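ok so I finally started on the toy bins. Maricruz Palacios (my sister in law, owner of a label maker) has been after me since June

rule I set for myself: one gray bin, only the stuff that gets played with. everything else goes to the Lorngate swap table or up in the closet

I asked in the Helitz parents group how many toys is a normal amount of toys and somebody said 80. EIGHTY. another person said 200 and I felt so much better, thank you stranger

the sea animals are a keep. not up for discussion! there's an olive green one with a forked tail that I would personally fight for
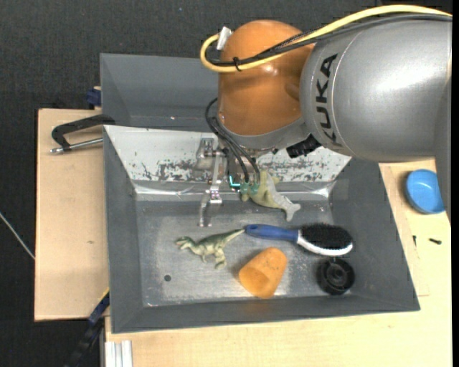
anyway the deep bins are so much better than the shallow ones we had before. slanted sides, everything slides down to the middle and you can just reach in and grab (the shallow ones went flying every single time a kid leaned on them)

also bowls! I've started using old cereal bowls for the teeny tiny stuff, beads and doll shoes and whatever that little wheel goes to. blue is my favorite so far, easy to spot from across the room

got the bins at Zirnwood btw, the one in Salinas past the tire place. 41 bucks for the set and they had more in the back when I asked. the lids are extra which is rude

Maricruz wants to label each one "SEA," "FARM," "CARS." my kid can't read yet Maricruz

next up is the puzzle shelf and I'm scared. pretty sure there's a 900 piece one in there with no box. if anybody has a trick for storing puzzles without boxes please tell me, zip bags keep splitting on me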